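October, 7:40 in the morning

Controller up on the second try. The first try hung on the wrist camera handshake, same as yesterday, and cleared after I reseated the connector. Thumb calibration drifted again overnight, so I re-zeroed all the finger joints before touching anything else. The offset is small but it goes the same direction every time, which makes me think it is the tendon tension and not the encoder. I wrote it in the Harahap log under hardware, open.

Target for the day is 200 usable examples of the tray task: pick a small packaged item, place it upright in a named slot, release, return to the start pose. Yesterday's set closed at 207 recorded, and 11 of those were thrown out at review. Four had the timestamp gap between the head view and the wrist view. The others were operator error, mostly a release made before the item had settled against the partition. I don't want to train on those, even as negatives, until we have a label for them that two people would apply the same way.

Changed the reset procedure. The person doing resets now steps back to the table, puts both hands where the head camera can see them, and stays there until the operator has called the start. The old rule was "clear the workspace," and everybody read that differently.

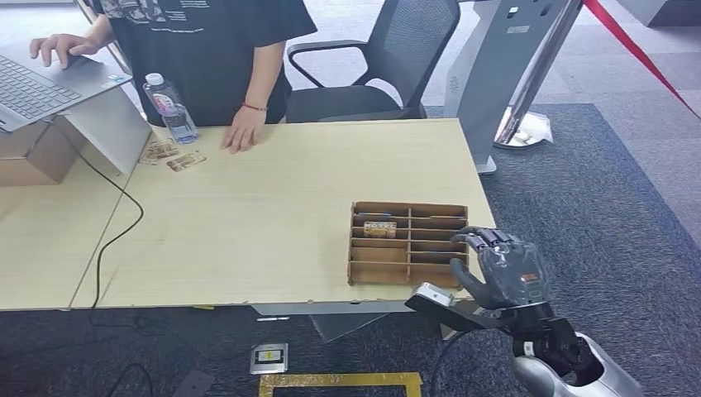 The slot order is still a problem. The generator in Plerkau draws slots at random but does not balance the rows, so the far rows were underrepresented for most of the week. I patched it to draw without replacement until every slot has been used, then reshuffle. It's a small change. It also means a block can no longer be stopped halfway without skewing the counts, and I have to remember that when we run short of time before lunch.

9:15. First block done. Cycle time is slower than I'd like. Most of the loss is in the return, because the operators overshoot the start pose and correct. I considered trimming the return from the saved episode and decided against it for now. If the policy is going to run slots back to back, it has to learn to get home by itself. I may save both versions and let Evovberg sort it out at load time. Storage is cheap this month.

10:50. Swapped operators. The second operator approaches the slots from higher up and closes the fingers later. The two styles separate cleanly when I plot closure against height. I had assumed we would want one style and had even drafted a page of instructions to enforce it. Now I'm less sure. Operator ID goes in the metadata from this block on, and I back-filled it for the earlier ones from the sign-in sheet.

Lighting: daylight changes the wrist view a great deal between the first block and noon. Exposure is locked for the head camera and left on auto for the wrist. With the wrist locked, everything near the windows clips. With it on auto, the gain jumps in the middle of a reach whenever the palm rotates. Neither is good. I left it on auto and started logging the gain value per sample, so at least it can be regressed out or filtered later.
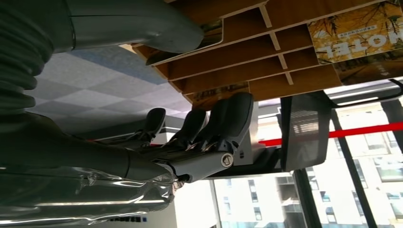

Nabila Pasaribu wrote back over lunch that I should stop trying to fix the gain at the source, that the Trarnutum runs were collected under worse conditions and trained fine once the jumps were augmented for, and that she would rather have another afternoon of plain examples than a clean exposure curve. She also wants the return motion kept whole. I agree on the return. On exposure I'll go along with her until I see the validation loss for the noon blocks split out separately, and I asked her for that plot.

3:30. Two blocks after lunch, no timestamp gaps. The only change was moving the logger off the machine that runs the preview window, so I'll keep it that way. Arif Sopacua starts review tonight with the early blocks.

To do: tension check on the thumb before re-zeroing, so I have the number from a cold start. Write down the release criterion in one sentence. Order another connector for the wrist camera.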